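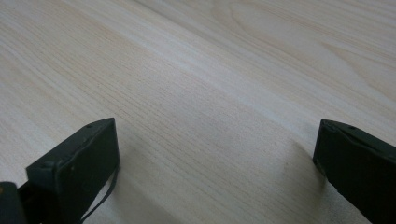

Pale wood grain on one of the tabletops, with straight lines giving way to a broader arched figure.

Skevville library reopens study room with new tables

September 3, 2023

The main study room at Skevville library has reopened after work to replace its tables, most of which dated from the building's last refit. The room now has 29 tables, supplied by Trorkis under a contract let in July. Seating has gone up to 41 places – the old layout could not take that many without blocking the side door.

Surface finish was the main point in the specification. The previous tops had a high-gloss coating, and the library logged complaints of glare from readers working under the ceiling lights. The new tops were ordered in a light colour with a low-sheen finish.
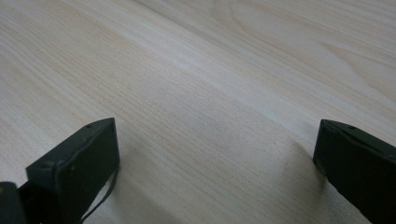 Negussie, the joinery firm that fitted the tops, was asked to keep the grain visible and to avoid a painted or printed surface. The fine lines run close together on a slant, and a paler band shows along the grain where the light reflects more strongly. The firm's care sheet calls for a damp cloth and mild soap. Abrasive pads and solvent sprays are not to be used.

The old tables have gone to the Farik reuse store, where they will be sold singly.

Readers are asked to use mats under hot drinks. Marks should be reported at the front desk on the day, quoting the table number. The local history shelves stay in the upstairs corridor until the floor sockets have been tested. 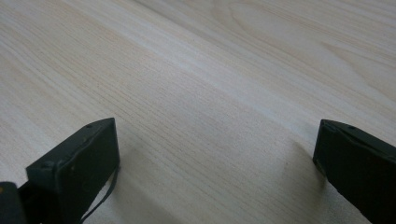 Light beige surface with greyish and tan tones in the grain.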